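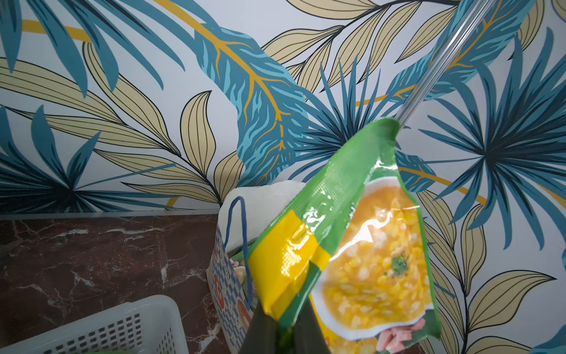 Moving this back to the list, as the off-list thread was getting long. My position on the Fostura bagging cells is that the pick rate is the wrong number to argue over, and that the job sheets for bench staff need rewriting before the second cell goes live. The packing step moves from the hand to the gripper, but the judgment about how to hold a thing does not move with it. Take the green and yellow corn soup packet. The gripper has it near the lower edge and the packet sits at a tilt, with glare across the gloss so strong that the small lettering is lost. A person at a bench turns the packet a few degrees and reads it. The cell has no such habit unless someone puts one in, and at present the someone is whoever is on shift.

On February's log: 1506 picks attempted, 938 completed with no one touching the stop or the jog pad. The remainder went to the attendant. Please do not quote the 938 by itself in the staff meeting. An attendant call ties up a person for longer than the manual pick would have, and the log does not record that time.

Tin-yau Chien wrote:
> I disagree that the attendant role is a step down. Two of the
> former baggers asked for it. What they object to is the pay code,
> which is still the bench code, and the fact that they are rated
> on items per hour when the arms set the pace.
>
> Second point. Clatus want us to approve the mixed basket as the
> standard test load. I think it is too easy. Can someone who has
> stood at the cell comment?
>
> Third, who owns the reset procedure? The binder says Ferkulari,
> the label on the door says us.

Taking these in order.

Pay code. Agreed, and I withdraw "step down". The items per hour measure should be dropped for attendants as of the next review. I would replace it with two entries: time from call to restart, and number of repeat calls on the same product. Both can be filled in by hand until the Tatlı export is fixed.

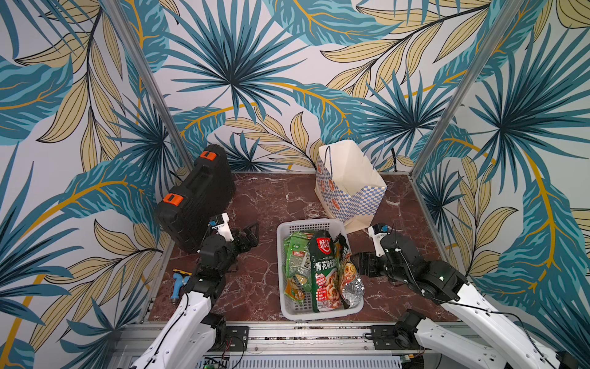 Mixed basket. I have stood at the cell for four shifts and I would not call it easy, but it tests a narrow thing. All the goods are flat and flexible. With the seaweed snack, the 青花椒 pouch and the silver foil packet in one basket, and another packet under the seaweed, the left arm and the right arm both have to work over the same small area, and the bag is behind them toward the right. That is a fair check of reach and of how the two arms share space. It says nothing on jars, boxes or anything heavy, and those are what the evening bench mostly handles. I would approve it as test load A and ask Clatus for a load B with rigid items before anyone signs.

Reset procedure. It has to be ours. Ferkulari are on call during office hours only and the cell runs past that. Whoever resets must also be allowed to decide that the cell stays off and the load goes back to the manual bench. The current sheet has the attendant phone a supervisor first - that was written when there was always a supervisor on the floor, which has not been so for a while.

One item not in Tin-yau's message. The manual bench is down to one position per shift. If it goes to zero, new staff will have no place to learn how the goods behave in the hand, and that is the knowledge attendants use when they correct a grasp. I would keep one position open and rotate it weekly, including for people already trained on the cell.

Draft job sheet, revision 3, dated March 2022, is in the shared folder. Sections 2 and 5 are changed, the rest is as before. Comments to the list please, and trim your quotes.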